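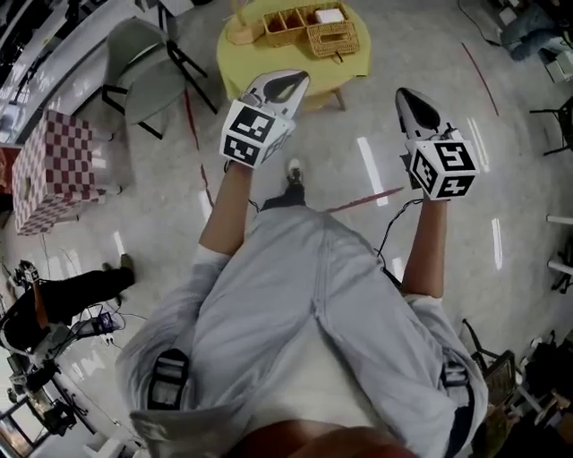
Chapter 4
Teaching the Machine: New Work on the Shop Floor

Key terms in this chapter: demonstration, hand-held gripper, marker, recording quota, task drift, job grading

When a workplace buys a machine, most people ask how many jobs it will take. Chapter 3 dealt with that question and with the ways firms try to answer it before they spend the money. This chapter starts a little later, after the decision has been made, and looks at the work that automation adds. Someone has to prepare the tasks, show the machine what to do, throw out the bad examples, and set the room back the way it was. On many sites this is done by people who used to do the task themselves.

The case at Brilludach

Brilludach packs and ships home goods from a site in Tilbridge. Its packing room put together gift baskets, sample boxes and store returns, all by hand. The goods came in so many shapes that the older kind of robot, programmed point by point, was never a serious choice. In April the firm began a trial with a system that learns from demonstrations. A worker holds a gripper in each hand and does the job with the grippers instead of with fingers. The movement is recorded, and many such recordings are used to train the robot.

Herman Pillai had been a packer for most of his working life when he was asked to join the trial. His first surprise was how slow it was. "I could fill a tray without looking," he told us. "With the grippers I had to think about where my wrist was. I felt like a trainee." After the first week he was faster, but he never got back to his old pace, and he was told not to try. A movement that is too quick gives a poor recording.

The trial collected 987 recordings of a single task: picking up a small item and setting it in a compartment. Each session lasted 90 minutes and was followed by a break. Pillai and the other packers said the length was right for their arms and too long for their attention.

What the worker holds

A hand-held gripper is a tool with a grip for the hand and a pair of fingers at the working end. The fingers open and close when the worker squeezes. They are shaped to do what the robot's own fingers will do, so the worker gets used to the same limits the robot will have. There is no sense of touch beyond what comes through the handle, and a thin or slippery item can be hard to hold. Many of these tools also carry a marker, a block printed with black-and-white squares that a camera can find and follow. Some have cables, and the worker has to learn to move without catching them.
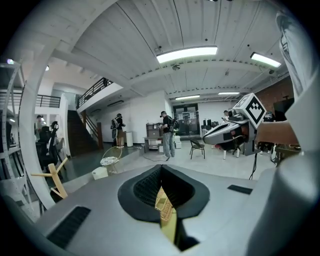 Figure 4.1 Hand-held grippers in an open workroom. The one on the right has a marker cube on top.

Two kinds of knowledge

Studies of skilled work often separate what a person can explain from what a person can only do. Packers know that a heavy item goes in first, and they can say so. They also tilt a basket toward themselves as they fill it, and few of them mention this when asked. Demonstration systems are attractive to employers partly for this reason: the worker does not need to put the skill into words.

This raises a question that runs through the rest of the chapter. If a skill is recorded, who should be paid for it, and for how long? At Brilludach the packers received their normal hourly rate during the sessions. No extra payment was made for the recordings, and the contract did not mention them. Iñaki Miranda, the shift lead, brought this up with the site manager before the trial began and was told it would be looked at later. It was still open when our interviews ended.

Changes in the job

Three changes at Brilludach are typical enough to note here.

First, the task became narrower. A packer who had moved between stations all day now repeated one movement.

Second, the supervisor's role shifted. Miranda had checked finished boxes. During the trial he checked recordings, marking each one keep or discard, and he had to tell experienced colleagues that their work had been discarded - often for something that would not have mattered in a real order.

Third, a good deal of resetting appeared. Trays had to be emptied and items put back in a new position between attempts. This work was not in anyone's job description. It fell at first to the newest people in the room, and later it was put on a rota.

Section 4.1 looks at task drift, the slow movement of a job away from what the worker was hired to do. Section 4.2 compares Brilludach with two sites, Rees and Cundov, where workers had a say in the trial from the start. Section 4.3 covers job grading and pay.

Before you read

Think of a task you do well at work or at home. Write down every step. Then watch yourself do it and note what you left out. Keep your notes - you will need them for the exercise at the end of Section 4.1.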